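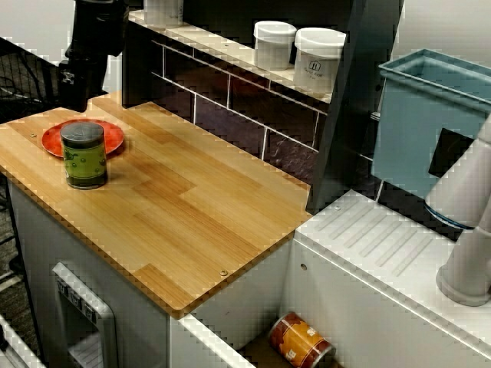 Ticket 3635
Product: Witus stock ledger, desktop client
Component: import / unit conversion
Status: Closed – fixed in configuration
Reported by: Marisol Mamani
Assigned to: Gangadharan Lobo

Summary
Nightly import from Onden finishes without an error but drops every line that has a pack size in the description field. Totals in Witus are short by the same lines each night.

Steps to reproduce
1. Export the day's receipts from Onden as CSV, semicolon separated.
2. Place the file in the import folder and start the job by hand.
3. Open the ledger and filter on tinned goods.

Expected: 733 lines.
Actual: 433 lines. The log says "completed" and the reject file is empty.

M. Mamani
Same result on both client machines. I have cleared the cache, reinstalled the client and re-saved the CSV as UTF-8 with and without the byte order mark. No change. The 300 missing lines are all tinned vegetables and tinned fruit. Dry goods and cleaning products come through complete.

G. Lobo
Please attach the raw CSV as it leaves Onden, not a copy opened in a spreadsheet. Spreadsheets rewrite the quantity column on save. Also send the item master for the tinned group.

M. Mamani
Both attached.

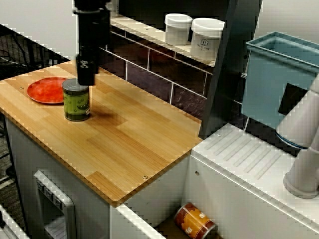

The item master has a free text field for description and a separate field for pack type, and the import rule reads both. In the tinned group the pack type was left blank when the records were loaded in August, so the parser falls back to the description and tries to find a unit there. Whoever typed the descriptions worked from the look of the tin. For something like the one in the photo, with a silver lid and a green label with pea-like circles on it, the entry reads "peas, green, tin/sm". The slash is the problem. The parser treats it as a unit separator, finds "sm" on the right-hand side, has no such unit in its table and discards the line before the reject step runs.

Tested on the staging copy:
– slash replaced with a space: line imports
– pack type filled in, slash left alone: line imports
– "sm" added to the unit table: line imports, but quantity is multiplied by zero

The third option must not be used. A new unit gets a conversion factor of zero by default and the client gives no warning.

Workaround until a fix is in place: set pack type to TIN for the whole group using the bulk edit screen. Run it with the import job stopped. If the job is running, bulk edit locks the table and the client hangs at "saving".
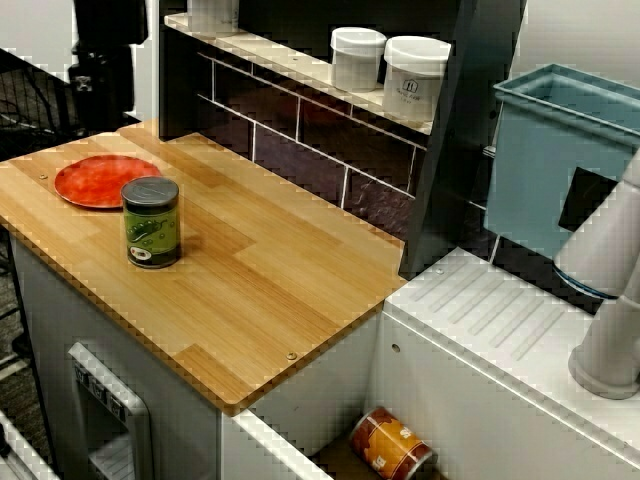
Posted by Hafþór Mogensen, second line support
11/14/21

Bulk edit applied on the live system. Import re-run with the original file: 733 lines in, no rejects. Totals agree with Onden.

Two things remain open and have been moved to separate tickets:
– discarded lines should go to the reject file. Passed to Efraín Ríos.
– default conversion factor for new units should be blank, with a prompt.

Note for anyone searching later: the Golon connector uses the same parser and will show the same fault if pack type is blank. Check the item master first. The setting is under Administration, Items, Required fields. Tick "Pack type" and save, then log out and in again. The change is not picked up by open sessions.

M. Mamani
Confirmed on both machines. Please close.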